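Cahier de laboratoire – poste bimanuel, projet Torolard
Mardi, séance du matin
Rédaction : Genowefa Jasińska

Objet : reprise des démonstrations par télécommande pour la tâche « dînette ». L'opérateur doit saisir l'élément jaune dans l'assiette bleue avec le bras droit, le déposer dans la casserole, puis poser le couvercle avec le bras gauche. La consigne verbale transmise au modèle demeure inchangée par rapport au lot de février, afin que les deux lots puissent être fusionnés.

Préparation. Le papier brun a été retendu et fixé de nouveau. Le calage des bras maîtres a été contrôlé avant la première prise : écart angulaire négligeable à droite, léger retard à gauche sur l'ouverture de la pince. Ce retard avait déjà été signalé à la société Statis, qui fournit le boîtier de commande ; sa réponse est attendue. Il est demandé à chaque opérateur d'attendre que les voyants des embases soient verts avant de prendre les poignées en main.

Bras droit, approche de l'assiette ; vue de poignet et vue fixe.
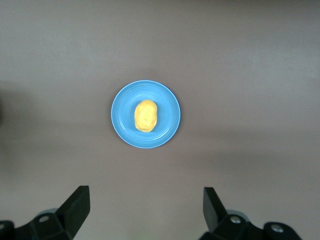
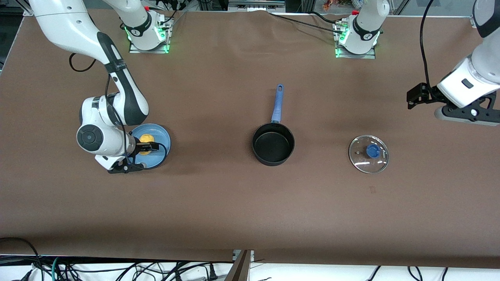 La difficulté principale reste l'approche. Lorsque l'opérateur descend trop verticalement, les doigts touchent le rebord de l'assiette et celle-ci glisse sur le papier. Le modèle entraîné sur le lot précédent reproduit fidèlement ce défaut. Il a donc été convenu de marquer un arrêt au-dessus de l'assiette, pince ouverte, puis de descendre lentement et de ne refermer qu'une fois les doigts de part et d'autre de l'objet. Les démonstrations comportant un contact avec le rebord seront conservées dans un dossier distinct et exclues de l'apprentissage.

Pour le bras gauche, la prise du couvercle par le bouton est satisfaisante tant que la main de l'opérateur ne tourne pas en fin de course. Deux prises ont été rejetées pour ce motif. Une troisième l'a été à la suite d'une perte de synchronisation entre les flux vidéo, détectée par l'outil Ellwood lors de la relecture.

Position des objets : elle sera modifiée entre les prises, y compris l'orientation du manche de la casserole, restée presque constante dans le lot de février. Mme Jasińska propose d'établir une grille de placement à cet effet. Le gabarit en carton de l'ancienne tâche Waston pourrait convenir s'il est recoupé.

État du corpus : plus de 3000 démonstrations enregistrées, toutes tâches confondues, avant tri. Les annotations de début et de fin de saisie accusent toujours du retard.

À faire :
– relancer Statis au sujet du retard de la pince gauche ;
– relire les prises du matin à vitesse réduite ;
– reprendre la fixation des câbles côté opérateur ;
– vérifier l'exposition de la caméra de poignet droite, les doigts noirs manquant de détail dans les zones sombres.

Reprise de l'enregistrement après la relecture, avec le même opérateur au bras droit.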